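July 7, 2024

The utensil drawer got its turn this week. We eat at the kitchen table most nights, and I was tired of digging past the can opener every time somebody wanted a spoon. I put the flowered cloth on the table and laid the everyday things out on it, with the brown wooden holder at the back. 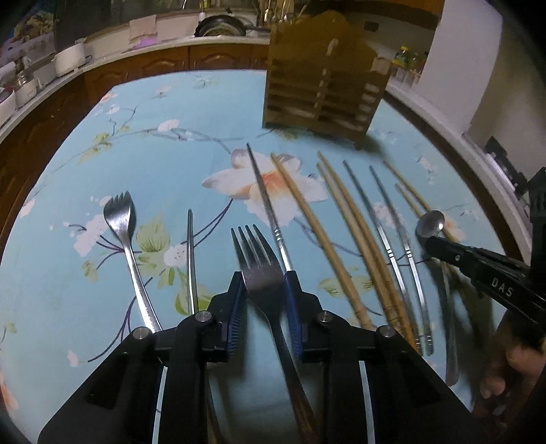 Chopsticks were the main problem. We have wood ones and metal ones, and over the years they got mixed together. Honeylyn Rivera gave us the first metal ones in April, two years back, and I have liked them ever since. They do roll, though, and they are slippery with noodles. Duyên only uses wood. So both kinds stay.

I matched them by the carving and the rings near the handle end. Anything without a partner goes in the kitchen drawer for stirring coffee or testing cake.

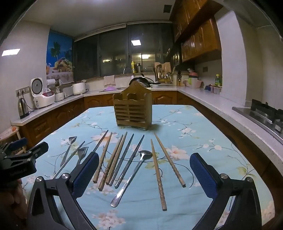 The holder has a divider down the front, so the plan is chopsticks on one side and forks and spoons on the other. I thought about hanging it on the wall by the stove, but the grease there is bad and I would be washing the slats every week. It will stay on the table, near the soy sauce.

Still to do: the big serving spoons, and the drawer itself, which needs a new liner. I measured it at 18 inches deep and then left the note at work.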